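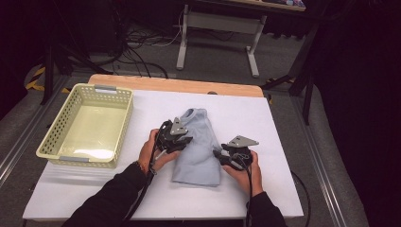

Thread: Does "cold wash only" really save you anything?

gumtree_ned
May 24, 2025
The Prarstead council flyer reckons switching to cold saves a household $250 a year. On washing alone? I'd love to see the sums. We do 3 loads a week and I doubt the hot water costs us that much.

sockdrawer
It won't be the sums for your house. Probably a family of six on an old Kramer top loader, every load hot. We went cold last July and I couldn't pick it on the bill.

mallee_k
Disagree. Ours dropped, and the colours hold up better too. My light blue work shirts used to go grey.

gumtree_ned
Dropped by how much, though? And did you change anything else?

mallee_k
New shower head the same month. Fair point.

tubtime
Try getting sunscreen out of a collar at 16 degrees. I use Zotis powder and it clumps in cold unless I dissolve it first. Towels still get a hot wash here, flyer or no flyer.

sockdrawer
Liquid, mate. Powder's your problem.

tubtime
Liquid costs more, so there goes the saving.

gumtree_ned
I'll read the meter before and after a hot load this week and post the numbers.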